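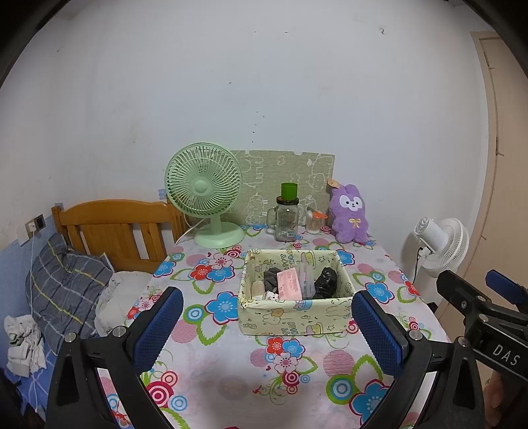
Odds and ends box on the side table.

Notebook – adhesive trials, bench 2
Aug 19, 2026 – Melina Stamatopoulos
4 min read

Picked up the peel tests where I left them. The question is still whether the Tillier paste is any better than the wheat starch we cook ourselves, and I still doubt it. Stavros is keen. He's been keen since the sample tub arrived, which was before anyone had opened it.

What the Tillier sheet claims: holds on cloth-to-board joints, stays flexible, won't yellow, comes off with water. I've got no quarrel with the last one. The yellowing claim can't be checked in any time we've got, and I notice they don't say how they checked it either.

Strips cut from the cream buckram, same roll as last time, grain running long. Greyboard from the Rolton stack. Pasted, nipped in the press, then left under weights overnight. Tillier strips on the left half of the board, starch on the right, and I swapped them for the second set in case the left side of the press bites harder. I think it does. Athina says I imagine it.

Results, such as they are: Tillier strips lifted at the corners on the first set and held on the second. Starch held on both, though one strip tore the board's top layer on the way off, so the paste was stronger than the board and I've learned nothing about the paste. Same thing happened in the last round. We should be using a harder board for this and I've said so before.

Batch number on the Tillier tub is 202. The one Prodromos tried had no number that I can find, and he threw out the lid. So when he says his batch was "much tackier" I've no way of knowing if it was the same stuff. He also mixed it by eye. Not counting his results until he does them again with the scale.

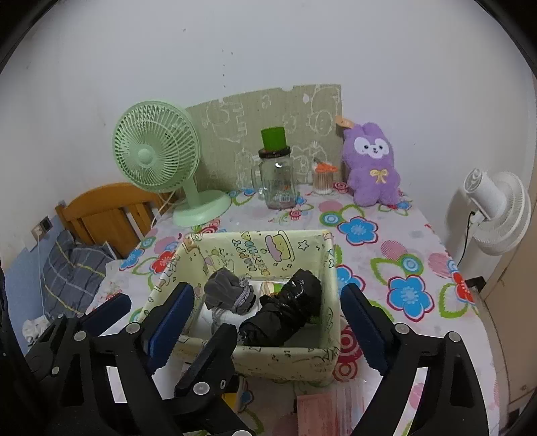
Then there's cost. Amancay worked out that a year's supply would come to $1,465 at the rate we get through it, delivery on top. Starch costs us next to nothing and a bit of stirring. The argument for buying is that ready-made saves time, but I timed myself and a pot takes 16 minutes, most of which I spend doing something else while it cools. The other argument is that students burn the starch. True. They also leave lids off tubs.

I'd like to be fair to it. It spreads nicely, smoother than mine, with no lumps. On the thin Ileo paper it didn't cockle as much, and that surprised me. If I did more repair work on light papers I might want a small tub around. For case binding I can't see the point, and case binding is nearly everything we do here.

Stavros wants to quote the Yupanqui workshop's results to settle it. I read their write-up at lunch. They tested one book. It's a nice book. They flexed the joint by hand "many times" and it didn't fail, and there was no starch version next to it. I wouldn't change a supplier over that.

To do next round:
- harder board, same buckram
- weigh the paste going onto each strip, both kinds
- somebody else to do the peeling without being told which is which (Athina has agreed)
- leave one set in the damp cupboard until September, labelled in PENCIL, as the marker ran last time
- ask Tillier what "flexible" was measured against

Starch pot is in the fridge, second shelf, dated. Please don't top it up with fresh, it goes off faster and then I can't use it for tests.

Added later: peeled the last Tillier strip from set two. Came away clean and in one piece, with less effort than I'd have liked. Stavros says that's because I pulled it at a steep angle. Possibly. We need a jig to hold the angle, otherwise we're only comparing how cross I was at the time. Will see what's in the scrap bin tomorrow.

3 comments
5 shares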